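Kitchen > Dishes and Sink > How-To

How I Set Up a Dish Rack So It Stops Making a Mess
By Iqra Farooqui, February

I wash almost everything by hand. We do have a dishwasher in our place in Covdale, but it's tiny and slow, and four of us go through a lot of plates! So the drying rack gets used all day long, and I've gotten pretty fussy about how it's set up (ask my husband Tariq, who used to stack bowls in it like he was building a tower).

Step 1: Clean the rack first

Wire racks collect a chalky film where the prongs meet the frame. I fill the sink with hot water, add a cup of white vinegar, and leave the whole rack in there while I eat breakfast. Then an old toothbrush goes between the wires, one row at a time. It's boring. Put some music on.

Step 2: Pick the spot

Close to the sink is best, next to the counter where you stand to wash. I tried ours on the far side by the stove for a while and dripped across the floor every single night. Wood-look floors show every drop, too. Leave yourself room to reach the rack from the front without leaning over anything.

Step 3: Learn your dividers

Look at the wire before you load it. The close, upright prongs and the curved dividers hold things differently, and I'd stand your plates in the curved part if your rack has one. Face them all the same way and skip a slot between the deep ones so air gets through. 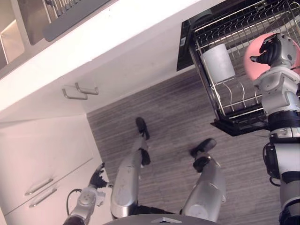
Step 4: Load it in order

Glasses go first, upside down and tilted a little so they don't trap steam. Plates next, then bowls leaning forward. Pots I dry with a towel right away, they just hog the space. Knives never go in loose at my house, I wipe those and put them straight back in the block.

Step 5: Empty it before bed

I put everything away at 9 p.m., even the stuff that needs a quick wipe. Coming down to a clear rack in the morning makes me so happy, and there's room for the breakfast dishes.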